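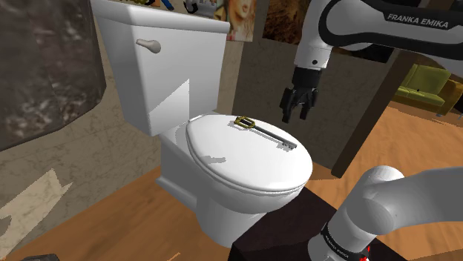
Page last changed: September, 16:20

Clorbridge robot cell back in use after gripper and base checks

The simulated household cell at the Clorbridge workshop is running again after a short stop to put its set-up right. The cell uses a single Franka Emika arm with a two-finger gripper, placed beside a toilet in a bathroom that opens on to a living area. Its present job is to deal with a key left on the closed lid.

Trason, which looks after the cell, stopped the runs when the arm began closing its fingers short of the key. The logs showed the same miss at the same point in the reach, and the fault was traced to the base position. An earlier edit to the room had moved the arm's mounting point, but the file that tells the controller where the base sits had not been changed to match.

The base position has now been entered again and locked, so that changes to walls, floor or furniture no longer affect it. The starting pose was set afresh as well. The arm begins with the gripper open and the fingers pointing down, above the lid and to one side of the key, and nothing is touched until the run starts.

The second part of the work was on the gripper. A key lying flat gives the fingers very little to hold, and the old closing speed tended to push it along the lid. The speed has been cut to 50 per cent of its former setting. The contact settings for the key were also changed — its long shaft and its square bow had been treated as one plain block, and they are now handled as separate shapes.

Trason ran 455 test reaches with the new settings before handing the cell back. The first 82 were done at slow speed, with the path checked after each one. Two faults came up in that batch, both caused by the wrist turning too far on the way down, and a tighter limit was put on that joint. The remaining tests were run at working speed and passed.

Upkeep will follow a fixed pattern from now on. The base position, the joint limits and the open width of the gripper are to be checked after every 1000 runs, and again whenever the room is edited. A copy of the settings is kept with each version of the room, which should make it quicker to go back if something shifts.

Stankevičius, which supplies the room models, has been asked to list any moved mounting points in its release notes. Its next update will change the lighting and some of the wall pictures. The toilet, the key and the arm stay where they are.

The settings file is on the Fetent project page, under the heading for the bathroom cell. Users with an older copy should replace the whole file, as the joint limits and the base position are stored together.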